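4.2 Remplacement de la cartouche du mitigeur

Cette section concerne les mitigeurs monocommande de lavabo Rernis, série 900. Outillage : clé Allen, clé plate, tournevis fin, graisse silicone.

1. Fermer les robinets d'arrêt sous le meuble.
2. Lever la manette pour évacuer la pression résiduelle.
3. Fermer la bonde et couvrir le fond de la cuve d'un chiffon.
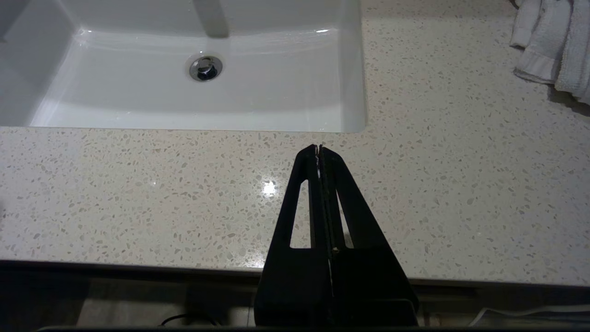 4. Retirer le cache de la manette au tournevis, desserrer la vis sans l'extraire, puis soulever la manette.
5. Dévisser à la main la bague décorative.
6. Desserrer l'écrou de maintien à la clé plate et sortir la cartouche.

ATTENTION – Ne pas utiliser de pince multiprise sur les parties chromées.

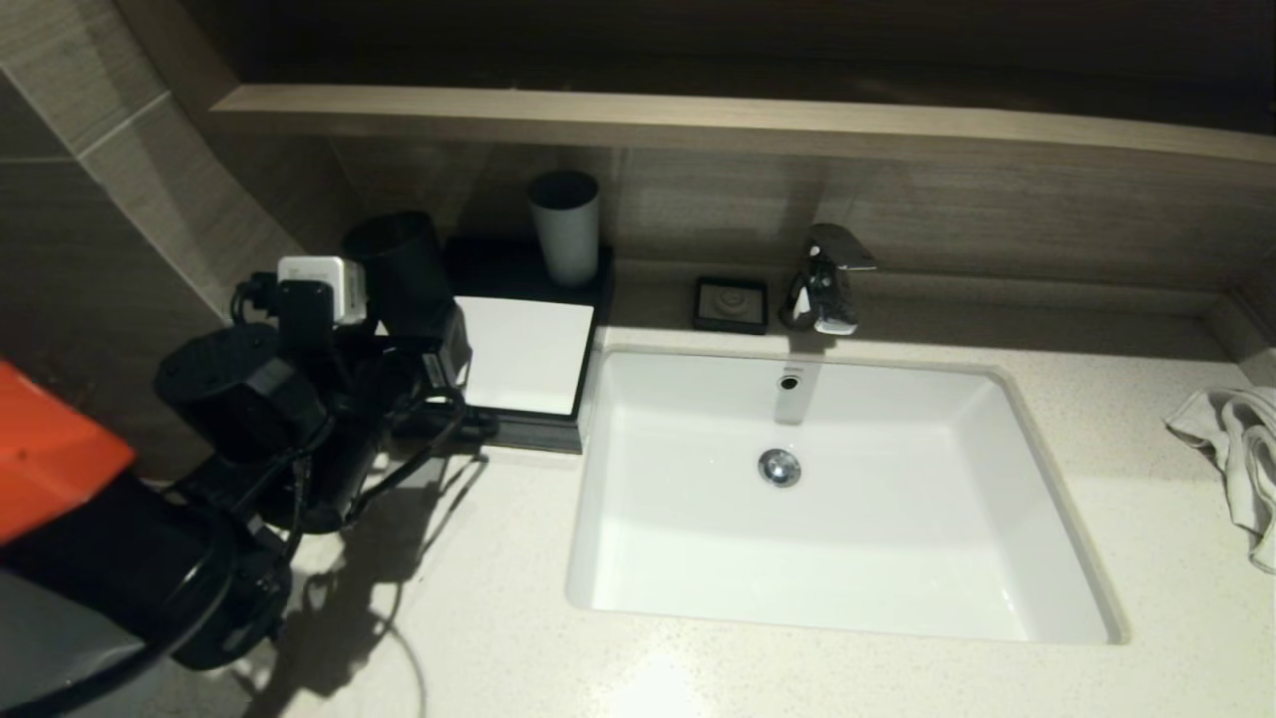 7. Nettoyer le logement. Éliminer le calcaire au vinaigre blanc, rincer, essuyer.
8. Graisser légèrement les joints de la cartouche neuve (réf. 377) et engager les deux ergots dans leurs trous.
9. Revisser l'écrou sans forcer, puis remonter la bague et la manette.

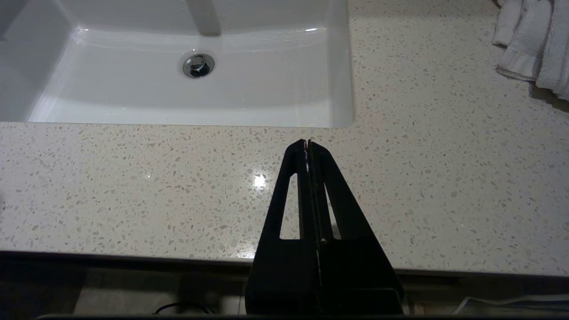
4.3 Remise en eau et contrôle

1. Démonter le mousseur.
2. Ouvrir lentement les robinets d'arrêt, puis laisser couler 4 minutes, manette en position médiane.
3. Fermer, remonter le mousseur et vérifier l'absence de suintement sous la manette.

Remarque – En cas de fuite persistante, contrôler la position des ergots avant de resserrer l'écrou.

Rernis – Service technique – Notice 968 – © Rernis 2024 – Contact – Haut de page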